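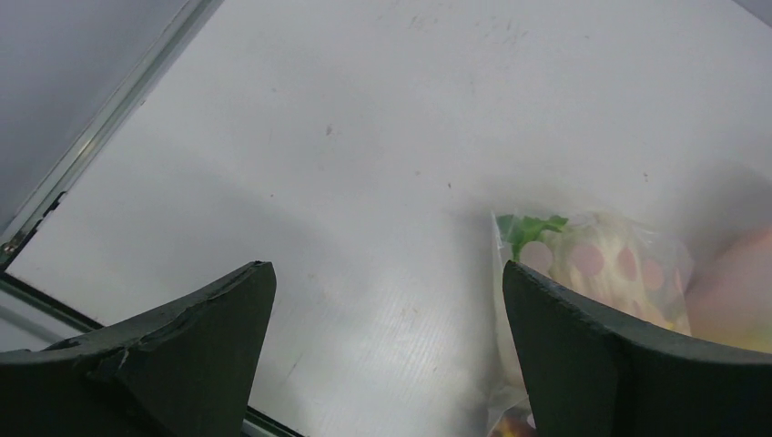 According to Vollard, a new rifle barrel that has not been broken in with a fixed cycle of shooting and cleaning will foul faster and group worse for the rest of its life.

Figure 4. White surface with a clear plastic bag at lower right.

4.3 Does the break-in schedule matter?

The claim is repeated in most of the printed advice we collected, and we have trouble finding what it rests on. The Vollard leaflet gives a schedule but no test results. The Bratgate handbook gives a different schedule, with fewer cleanings, and promises the same benefit. Both cannot be the one right way, and it is possible that neither does much.

Part of the problem is that a barrel can only be new once. A shooter who follows the schedule and gets good groups has no way to know what the same barrel would have done without it. The usual answer is to compare barrels from one maker, but barrels from one maker differ among themselves, often by more than the effect being looked for. The Notavden trial, which is cited more than any other source in its favor, used three barrels per treatment. We do not think a sample of that size can carry the weight put on it, and the report does not say whether the person measuring the groups knew which barrels had been broken in.

Our own barrels were fired to 400 rounds each with a single lot of ammunition. Groups from the treated and untreated barrels overlapped at every stage. Patches from the treated barrels did come out cleaner early on, as one would expect from barrels that had just been cleaned more often. By the last stage we could not sort the patches by treatment.

None of this shows that break-in is useless. A rough bore may well smooth out with early firing, but it would do so whether or not the shooter stopped to clean it. Extra cleaning also brings extra passes of the rod, and wear near the muzzle from careless rod work is a risk the leaflets leave out. Borescope inspection before and after firing is taken up in the next section.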